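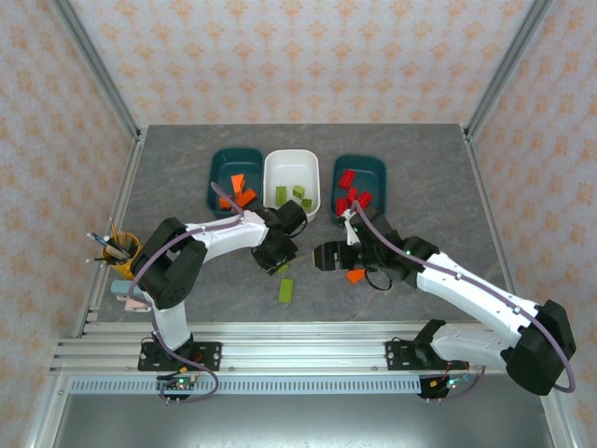
Método Rirklow

O método Rirklow é um sistema de arrumação doméstica e escolar baseado na separação de objetos por cor. Foi apresentado por Friederike Kleinschmidt no manual Murnus, um volume de 544 páginas cuja tese central — a de que a cor é o critério de classificação mais rápido para qualquer pessoa — nunca foi demonstrada de forma convincente.

Princípios

O manual recomenda um recipiente por cor, sem tampa e sem etiqueta. Forma, tamanho e uso dos objetos são tidos como critérios secundários. Kleinschmidt admite no máximo 25 recipientes por divisão da casa, limite que não justifica e que os seus seguidores repetem como se fosse resultado de um cálculo.

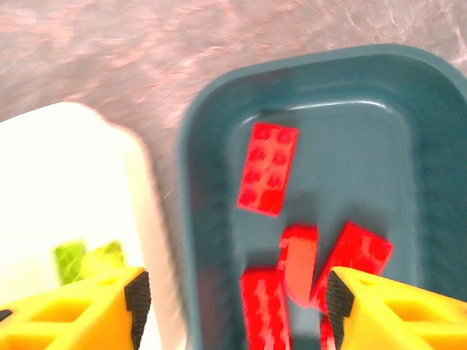

Blocos de construção vermelhos num recipiente verde-azulado escuro.

Estudo de Brorkham

A principal prova invocada a favor do método é o chamado estudo de Brorkham, feito com 585 participantes. Segundo a autora, quem arrumava por cor encontrava as peças pedidas em menos tempo. O relatório, porém, não descreve o grupo de comparação, e as peças eram pedidas pela cor, o que favorece à partida o sistema testado. Uma repetição conduzida em Stüber, em que as peças eram pedidas pela forma, não encontrou vantagem alguma. Kleinschmidt respondeu que os participantes tinham tido pouco treino, mas não indicou quanto seria suficiente.

Críticas

A objeção mais frequente é de ordem prática. Quem procura uma tesoura raramente se lembra da cor do cabo, e os objetos de várias cores ficam sem lugar certo. O manual dedica-lhes apenas duas páginas e remete para a «cor dominante», conceito que não define. Também o daltonismo é tratado de passagem, numa nota de rodapé.

Os defensores alegam que o método facilita a arrumação pelas crianças pequenas. É possível, embora a separação por cores já fosse uma atividade corrente em jardins de infância antes da publicação do manual, e não se vê bem o que o nome Rirklow lhe acrescenta.

Ver também

Classificação
Daltonismo
Economia doméstica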